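Moving a home backup to a second-hand tower

The old backup setup was a USB disk and a script that ran at 2 a.m. It reported success whether or not the disk was mounted. I found this out in December, when I needed a folder of tax scans and the newest copy was 267 nights old.

The replacement has two requirements: it must verify what it wrote, and it must complain when it does not run. Everything else is secondary, including speed.

Disk choice came first. 3.5-inch drives are still the cheapest per terabyte, and a nightly job does not care about seek times. I bought two from different batches and ran a full surface read on each before trusting either. One pass took 15 hours. 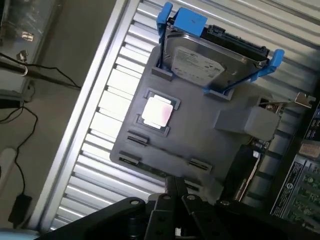
3.5-inch drive in a blue caddy.

Snapshots are taken on the file server, then sent to the backup machine over SSH. The backup machine pulls; the server has no login on it. If the server is compromised, the intruder can damage the live data but cannot reach the old copies. Most home guides push from the server, and I would not do that again.

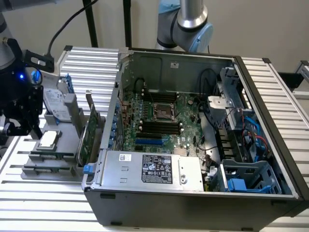
Retention is 15 daily copies and then one per month, kept until the pool reaches 80 percent. Pruning runs only after a successful verify. The first version pruned first, which meant a failed transfer still cost me an old snapshot – a bad trade.

For verification, a script picks 100 files at random, restores them to a scratch directory and compares checksums. A full scrub runs monthly. The first restore test returned 353 permission errors, all from numeric user IDs that did not match between the two machines. The data was intact. Mapping the IDs in the restore script fixed it.

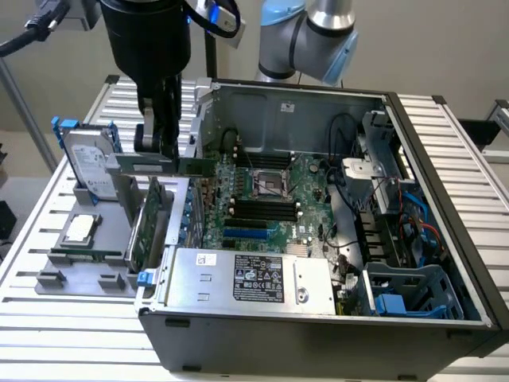
Maham Dogar wrote: Does the random sample ever include large files? Mine skipped anything over a gigabyte for months, thanks to a timeout I had set and forgotten. I now weight the selection by size and log every skip as a failure.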